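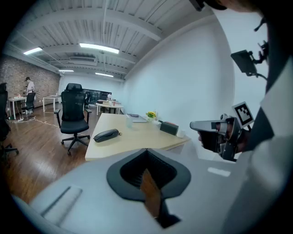

## Where we stand with the desk-tidying work

Dear Madalena,

Thank you for your patience with this one - I know you were hoping to have it before Wednesday's call, and I kept wanting to add just one more thing.

You asked in your last note whether a machine can clear up an office desk yet. My answer is still "partly, and slowly," but I'm a good deal more cheerful about it than I was in the spring. We have now recorded 200 demonstrations with the hand-held grippers, most of them at desks with the ordinary clutter left on: a telephone handset, a drinking glass, a little potted plant with yellow flowers. People in the Stostdale office have been very kind about letting us work around them.

### What is going well

Putting a phone handset back in its place is the chore I'm proudest of. The coiled cord gave us trouble for weeks, and we ended up recording 14 extra demonstrations of that alone, with the cord lying every which way. Small cups are coming along nicely too.

### What is not

Clear glass is still hard. The Bruvum arm closes on it too early or too late, and we broke five in October (all ours, and all cheap!). Anything thin and flat on a desktop, like a closed laptop, is beyond us for now, and we've set it aside until the new fingertips arrive from Görtz. Cables on the floor don't matter to a person holding a gripper, but they will matter very much once the arm is on its wheeled base, so I'd like to start on that sooner than the plan says.

### What I'd like to ask for

Two more months on the Zeltero desk tasks, within the present budget, and your blessing to drop window blinds from the list. I'm happy to talk it through whenever suits you.

With warm thanks,
Bohdana Fedoruk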